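# Flilcombe Hall: Questions About Room Hire

**Who may hire a room?**
Any resident, club or small business may apply. Applicants must be at least 18 years of age. Regular hirers are asked to renew each September.

**Which rooms are available?**
The Marras Room seats 53 and is suited to talks and classes. The Bimine Room is smaller and is let for meetings only. Both are on the ground floor and have step-free access.

**How do I make a booking?**
Forms are held at the front office, which closes at 4:30 p.m. A request is not confirmed until the office has replied in writing - please do not advertise your event before then.

**May I cancel?**
Yes. Deposits are returned in full if the office receives notice two weeks before the hire date. Later cancellations are reviewed by the bookings manager, Adelmo Testa.

**What equipment is included?**
Tables, chairs and a writing board are included in the hire fee. Projectors must be requested on the form. 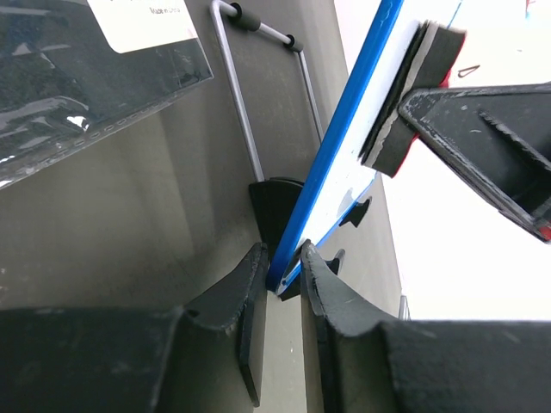

Hirers should bring their own pens, paper and extension cords. Items left overnight are kept at the front office for one month.

**Is food allowed?**
Cold food and drinks may be served in either room. Hot meals require prior approval.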